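Hand-held gripper demos vs. teleop – my numbers after 528 episodes
Forum: Manipulation and Learning > Data Collection

tolvane
Posted April 2021

OK so I promised in the other thread that I'd write this up once the second round of evals was finished, and it's finished, so here goes.

Short version: policies trained on hand-held gripper demos beat the ones trained on teleop demos on two of my three tasks, and the thing that helped most was filtering by what the wrist view looked like at the start of each episode. I did not expect that second part at all.

Setup. Same finger geometry on the hand-held tool and on the arm, printed from the Pindari files with the longer tips. Tasks are peg into block, cloth fold (one fold only, I'm not a masochist) and cup onto saucer. I collected 528 hand-held episodes and the same amount of teleop time by the clock, which gave me a lot fewer teleop episodes. Same network, same training length, 100 rollouts per task per policy on the arm.

Hand-held won clearly on the peg and the cup. Teleop won on the cloth, and it wasn't close. My guess is that I move my wrist in ways on the cloth that the arm can't follow, and the policy learns to ask for poses it can't have.

Now the filtering. I wrote a dumb little check that compares the first image of every episode to a reference view with the jaws open and nothing between them. If the fingertips don't sit where the reference says they should, the episode gets tossed. The first pass threw out way more than I thought it would, mostly from one long afternoon when the camera mount had slipped and I'd kept right on recording like a champ.

The reference needs a boring background or the edge matching latches onto table grain and shadows. Plain gray has been good to me. The dark fingers separate from it nicely, even with the soft shading you get down toward the bottom.

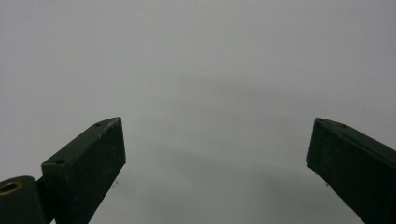 marlquist wonders if the filter is really doing anything besides throwing away one bad afternoon. If you drop that whole session by hand and skip the check, do you get the same bump? Seems like the obvious ablation and I don't see it in your post.

tolvane
Fair, and I did run it, I just forgot to put it in. Dropping the session by hand gets me most of the way on the peg. On the cup there's still a gap, and the full filter is better. I only have 2 seeds for that comparison though, so I wouldn't bet my lunch on it.

ebb_and_servo
Two seeds is nothing. I'm not trying to be a jerk, but we had a cup task on the Nemex bench where swapping the seed moved success more than any data change we tried. I'd call your cup result a tie until you've got more.

tolvane
Yeah, ok. I'll downgrade it to "promising". More seeds are queued behind someone else's jobs, so don't hold your breath.

gantrygoat
I think you're both skipping the bigger problem, which is that matching by clock time stacks the deck. Hand-held is faster per episode, so of course it wins on volume. Match by episode count and show us that. When I did it on a drawer task last August, teleop came out ahead!

marlquist
Clock time is the fair one if you ask me. The whole pitch for hand-held is that a person's hour goes further. Matching by count answers a different question – a fine question, but not the one I'd use to decide how to spend my week.

gantrygoat
Depends who's paying for the hour. If the teleop rig is already sitting there I care about what each demo is worth.

tolvane
I can do the count-matched version without collecting anything, just subsample the hand-held set. I'll run 3 subsamples so ebb_and_servo doesn't yell at me again.

ebb_and_servo
I'll yell quietly. Which pose tracking are you on? We tried Eten first and it drifted badly any time the tool got close to the table, then we moved over to Salameh.

tolvane
Salameh here too. Never tried the other one. I get a small jump at the start of some episodes, and I trim those frames off before training.

softjaw
Question from a lurker. Do you redo the reference view every session or just keep one? My printed fingers shift a bit whenever I take them off and put them back on, and I could see the check tossing perfectly good data.

tolvane
Every session, and again after touching any screw. I used one reference for the whole first week and it was too strict by the end, so I re-shot it and loosened the tolerance. Some of the episodes I'd tossed came back in and the peg numbers didn't change much either way.

softjaw
Great, thanks. Would you share the check script? Even the messy version.

tolvane
It's very messy. Let me pull my hard-coded paths out of it and I'll stick it in the files section with the count-matched results.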